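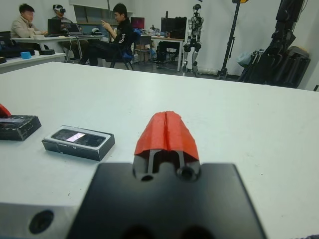

Keep or throw: empty boxes on the shared table
Board: Shared Rooms and Offices > Storage and tidying

malathi_pai
Posted Aug 2, 2025

Hello all. I would like to have some opinions about a small matter which became a big matter in our room.

We are several people sharing one long room with white walls. Along the walls are the desks, with the laptops and monitors, and in the middle part we have a large white table. The table is meant for everybody. You put your work on it, you do the work, you take it away again. This is the idea.

In practice the table collects boxes. At the moment it is a black smartphone box with the phone printed on the lid, and next to it another black one with a shiny top. They are nice boxes, I admit. Good cardboard, and the lid goes down slowly like it is breathing out. Every person who passes by lifts the lid and closes it again, and then the box stays where it is for another week.

My colleague Thirumalai says we must keep every phone box until the phone leaves the house. I say the box can go to the paper recycling on the day when we are sure the phone works. There is also one cardboard box under the desk at the back wall, and I have the fear that it will become the home of all smaller boxes.

So my questions are: do you keep phone boxes in a shared room? If yes, where, and for how long? And how do you keep one table free when ten hands put things on it?

Malathi

jriedl
Keep them. Always.

I sold three old phones in January and for each one the first thing the buyer asked was whether I have the original box. With box the phone is gone in one evening. Without box you get messages like "is it stolen?" and an offer for half of the money.

But the table is the wrong place, there I agree with you. A box is storage, and storage belongs to a shelf.

corkboard_kid
Counterpoint: I have never once been asked for the box. Not for phones, not for a tablet. People ask about the battery.

If it's a shared room the phones probably belong to whoever runs the place, right? Are you ever going to sell them? If they're just going to be used until they die, the boxes are going to sit there for four years doing nothing. Photograph the label on the back, save the picture somewhere everyone can find it, recycle the box.

malathi_pai
@corkboard_kid The photograph of the label is a good thought, I did not think of it. The number for the warranty is what Thirumalai worries about the most. I will show him this thread (he reads more than he writes).

@jriedl We have no shelf at this side. We have the table, a lower white table in front of the desks, the desks and the floor. The lower table has already its own small things on it, a block and a tray, so I do not want to move the problem from one table to the other table.

t_hegde
I am the Thirumalai. I also write sometimes.

I want to defend myself a little. My point is not that boxes are beautiful. Two years ago we had to send back a device under the Corberg service plan and they wanted it in the original packing with the insert. We had thrown it. We paid 67 for a replacement packing, and it was a cardboard tray with a sticker. Since then I keep.

I do agree the table should be clear. It is my second point and Malathi forgot to mention it.

malathi_pai
I did not forget it, I did not have space.

BenjaTroncoso
Hi, Benjamín from the other side of the world, same problem. We were six in a room with one big table, and what worked for us was very simple. We made the evening rule: whatever lies on the table when the last person switches off the light goes in one crate. No discussion, no message to the owner. If you miss your thing you go and look in the crate.

First week the crate was full. Second week people were a bit angry. After a month the crate had one glove and a charger.

The crate was a Wudport, the folding kind, gray. Any crate works, but get one with low sides so you can see what is inside without digging.

corkboard_kid
I'd hate that, sorry. I leave work in progress on a table because it's in progress. If someone sweeps it into a crate I lose an hour in the morning putting it back in order. A crate is fine for trash and strays but you need some way to say "leave this alone".

BenjaTroncoso
We had this too. A sheet of paper with your name and until when. If there is a paper, it stays. If the day on the paper has passed, crate.

Two people tried to write "until finished" and we did not accept it.

bhavana_k
I would look at the size of the table first. A very large surface invites things. Ours was so long that one end was never used by anybody for work, so it became a parking place. We pushed that end against the wall and put a shelf of 150 cm above it, and the boxes went up there. Spines to the front like books, lids closed. It looks almost like somebody planned it.

For phone boxes in particular I write the name of the person and the model with pencil on the narrow side. Pencil is enough. On the black ones you cannot read pencil, so use a white paint pen or a small label on the bottom half. Please not on the lid! Lids get swapped, and then you have the wrong number with the wrong phone.

Bhavana

malathi_pai
@bhavana_k Swapped lids, this I believe immediately. Everybody lifts the lids in our room.

Our table stands free and we walk around it, so I would not like to push it to the wall. But there is space on the white wall, next to the window perhaps. I must ask if we are allowed to make holes.

jriedl
If you are not allowed to drill, take a narrow rack that stands on the floor. I have the Kamath one with five levels. It is not strong (do not put books in it) but for empty boxes it is more than enough. Fix the feet so it does not walk.

And one more opinion, because I see everybody is very polite here: nested boxes. If a bigger one is empty, the smaller one goes inside. You save half of the space in five minutes.

corkboard_kid
Nested boxes are how you lose a phone box forever, jriedl. I have found things inside things inside things that I had bought a second time already.

jriedl
Then write it on the outside.

corkboard_kid
You are describing a system where the writing on the box is the most important part of the box. At that point take the photo of the label and let it go.

t_hegde
I can accept a compromise. We keep the box as long as the warranty runs, and we write the end date on it. After this date anybody may recycle it without asking me.

For the shiny-top one I have no strong feeling. I only ask that somebody opens it and looks inside before it goes anywhere.

malathi_pai
This is the first time you say it with an end date. I take it.

I made a small plan and I write it down so that I can be reminded of it:

The big table is for work only. Boxes do not stay on it overnight.
Phone boxes get a label on the bottom half with the model and the end of the warranty.
A photograph of each serial label goes to our shared folder.
One rack for boxes, narrow, near the back desk. When the rack is full, the oldest date goes out first.
Work in progress may stay with a paper that has a name and a day.

About the crate I am not sure yet. I think we try first without it — we are friendly people and I want to see how far friendly goes.

BenjaTroncoso
It goes nine days. Buy the crate :)

bhavana_k
Good plan. Add who decides when the rack is full, or it will be you each time. In our room it changes every month and there is a small card hanging on the rack with the name.

What will you do with the inserts and the little paper booklets? In my experience these spread more than the boxes.

malathi_pai
Inserts stay inside, booklets go to the paper. I have never read one and the same text is on the internet in 19 languages.

t_hegde
I have read one.

felt_tip
Reading along, and wanted to add something on the surface itself. A white table shows every scuff, and people slide boxes on it. Ours had gray lines within weeks. We use the Brerkitz cleaning block, damp, very light pressure, and most of the lines go off. Try it on a corner first. Some coatings turn dull and then you have a dull circle which is worse than the scuff.

malathi_pai
@felt_tip Thank you, we have some faint ones too. I will try the corner that is the farthest from Thirumalai.

jriedl
Report back about the rack please. I want to hear that nesting won.

malathi_pai
I will write when it stands. The building manager answered now about the holes and the answer is no, so it will be the rack on the floor.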